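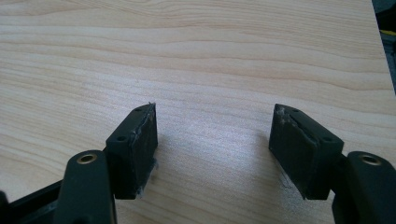
## Width estimate drifts when jaws are open

**gritpad_9:** I'm so happy with the new Skirgate tracker, but my open-jaw width jumps 2 mm between frames! Bare wood, nothing in the gap. I blame the frayed pad edges.

**mosden_dev:** I'd blame the grain. Wavy lines make awful features. Mask the table and refit on the brass rings.
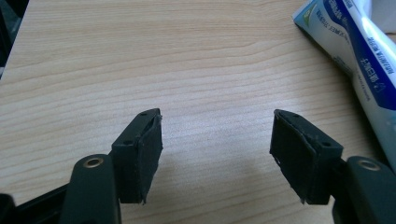

Does the mask need retraining for every table?

It doesn't, 30 labeled frames from the old one carried over fine for me.

**hikotico:** Disagree on the grain, my SLAM loves it. Glare is the real pest:

1. Lock exposure.
2. Drop blown-out pixels before matching.

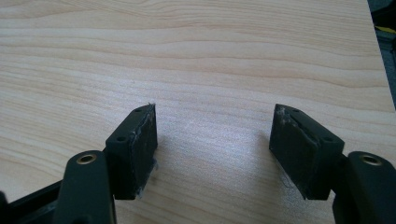

3. Smooth width over 3 frames, then replay the log.

**mosden_dev:** Smoothing hides the bug! Fit first, filter later.

**gritpad_9:** Tried the ring fit and wow, so much steadier (glare step helped too). Next up is syncing both grippers with the head view.
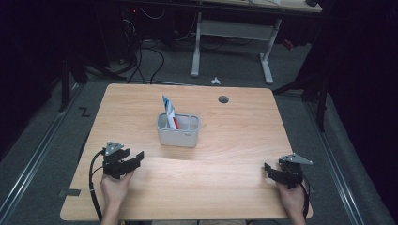

*Head view, both grippers open, caddy on the table.*

**hikotico:** Lovely. Check your clock offset first, mine was off by 9 ms.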